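Tolness Teardown and Rebuild Kit: Your Questions

I'm Banafsheh Hassanpour, and I look after the Tolness kit here at Zarei. Most of these come straight out of my inbox, so keep them coming! Last updated 5 Nov 2018.

What do I get in the box?
The parts fixture, the finger pads, a set of starter programs and a printed setup guide (Behrouz Yazdani wrote it, and he's a stickler, so please do read it). The kit is $2406. Extra fixtures are $284 each.

Is the robot included?
Nope, you bring your own arm and gripper. We do our own work on Universal Robots arms, and the starter programs are written for those. If you've got something else, email me before you order and we'll talk.

What kind of computers is it for?
Full-size desktop towers and workstations, laid on their side with the side panel off. No laptops yet, sorry. I ask for them every single May when we plan the year and I keep losing.

Which parts does it handle?
Processors, memory and hard drives in caddies. Small parts park on the gray fixture next to the case.

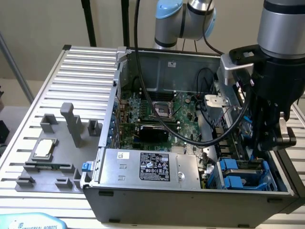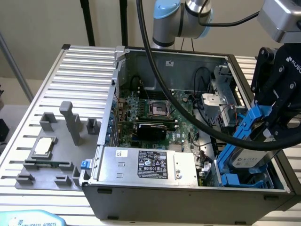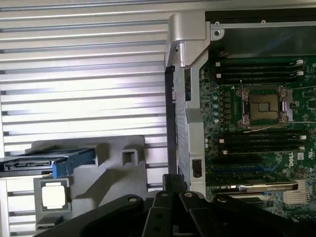 Can I change the fixture for my own parts?
Yes, and you probably will. The drawing files come with the kit, so print away. If you'd rather have us do it, send Darmawan Lumenta your measurements and give him 10 working days.

How much table do I need?
Enough for the tower flat on its side, plus the fixture beside it, plus room for the arm to swing. Slotted tables are great for this (you can bolt the fixture anywhere you like and move it when you change your mind).

Does it do cables?
Not in this version. You unplug and tuck them by hand first, and yes, I know, it's the fiddly bit. Loose cables are behind most of the support calls I get.

Will I need to know how to program?
A little. If you can teach a point and save it, you can get through the guide. Changing the order of steps takes more patience.

Do you rent it?
We do! It's $400 a month, and shipping is extra both ways. Write to me and I'll check what's on the shelf.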